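5. Teaching a Two-Arm Task by Hand

By now both follower arms are bolted down, homed and talking to the Willance control box (see Section 4 if the status light is still amber). This is the fun part! You are going to hold the two leader handles, do a job through the arms, and save what you did so the robot can learn from it.

We use a pouring task for the walkthrough. It needs both arms, it is easy to reset, and it shows right away how well your hands and the robot's hands agree.

5.1 Before you start

Clear the reach of both arms and put the keyboard where you can get at it without leaning over the table. You will need:

- mugs or cups with handles, in different colors if you have them
- one small bottle with a narrow mouth, opened
- a cloth
- the foot pedal from the Herkby accessory kit, plugged into port B

Caution: Put the control box and all power connectors higher than the tabletop or well off to the side. Liquid follows the cable down if you let it.

Caution: Keep a hand near the stop button the first few times you run any new task. The arms are not strong, but they are quick.

5.2 Laying out the table

1. Place the mugs with their handles turned toward the left arm. The fingers can also take a mug by its wall, so the handle does not have to be perfect.

2. Leave at least the width of one gripper between the mug you plan to use and its neighbors. The other mugs can stand closer together.

3. Open the wrist view in Jomeck and drive the left arm slowly toward the mug. Stop when the fingertips are next to it. 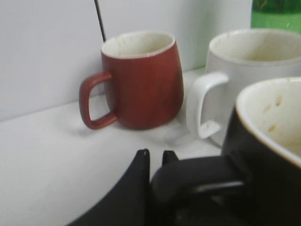
4. Check the fingertips in the live view. If you can't see both of them, loosen the two screws on the wrist camera bracket, tilt the camera down a little and tighten again. Do this now, before any recording. Moving the camera halfway through a set means starting the set over, and we speak from painful experience.

5. Check the light as well. A white table under a strong lamp can wash out the rim of a white mug. Turn exposure to Manual in the camera tab and bring it down until you can see the rim clearly all the way around.

Note: Dark fingers against a dark mug are hard to tell apart in the wrist view. It's fine to have some of these in your set - the side camera helps out - but don't make your very first task depend on them if you have a choice of mugs.

5.3 Recording an episode

An episode is one full run of the task, from both arms at rest to both arms at rest again.

1. Type a short task name in the Episode tab. Use plain words, such as "hold mug and pour from bottle". The name is stored with every run, so spell it the same way each time.

2. Hold both leader handles in the rest pose. The two bars on the screen turn green when leaders and followers line up. If one stays red, move that handle gently until it catches.

3. Press the pedal once. You hear a single beep and recording begins.

4. Bring the left gripper to the mug and close until the fingers stop moving. Ease off the trigger a touch. Squeezing harder does not hold it better and it heats the motor.

5. Pick up the bottle with the right gripper, low on the body. Lift it clear of everything before you turn your wrist.

6. Bring the mouth of the bottle in close to the rim of the mug, then tip. Go slower than feels natural. The follower trails your hand very slightly, and with a thick sauce the last bit keeps coming after you think you've stopped.
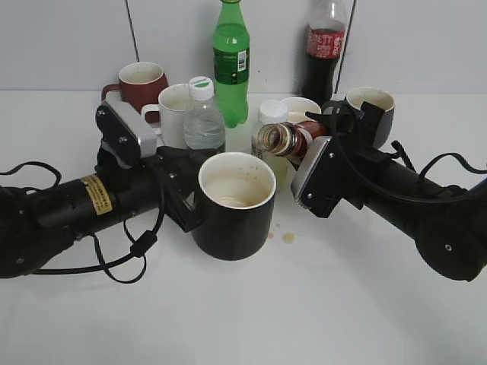
7. Turn the bottle upright while it is still over the mug, wait a beat, then move it away.

8. Set the bottle down, open the right gripper, and back out along the path you came in on.

9. Open the left gripper, return both arms to rest, and press the pedal again. Two beeps mean the episode is saved.

To throw away a run, hold the pedal down until you hear the low tone. Use this freely for dropped bottles, knocked mugs and sneezes. A small drip on the table is no reason to discard. Wipe it up between runs and carry on.

5.4 How many, and how different

Our starter set for this task has 156 episodes. You'll see signs of life well before that (17 good ones were enough to get the Ibrahim demo arm reaching for the right mug), but the pouring itself needs more. Going on to 203 made ours noticeably calmer around the rim.

Vary things between runs:

- Shift the mug by a finger's width or two.
- Swap in a different mug every so often and rename nothing. The task is the same.
- Move the bottles and cups behind the work area. A busy background is good for the robot, as long as nothing back there gets in the way of an elbow.
- Change who is driving, if someone else wants a turn. They will!

Keep your own technique steady, though. If you grip the mug by the handle on half the runs and by the wall on the other half, the robot may try to do something in between.

5.5 Cable check

Every ten episodes or so, stop and look at the cables on both arms. They should hang in loose loops and swing free through the whole motion. A loop that drags on the table will sooner or later hook a mug.

Caution: Do not pull a cable tight to get it out of the way. Press Pause, wait for the arms to hold, and re-seat it in the nearest clip by hand.

5.6 Playing a run back

1. Empty the mug and close the bottle, or swap it for an empty one of the same size.

2. Put everything back where it stood at the start of that episode. The Ghost button overlays the first camera picture on the live view, and you can nudge each item until it matches.

3. Set replay speed to 50 and press Play. Raise it to 100 once you have watched one clean pass.

If the gripper closes beside the mug during replay, check the layout against the ghost once more. If the layout is right and it still misses, redo the homing steps in Section 4.3 and try the same episode again.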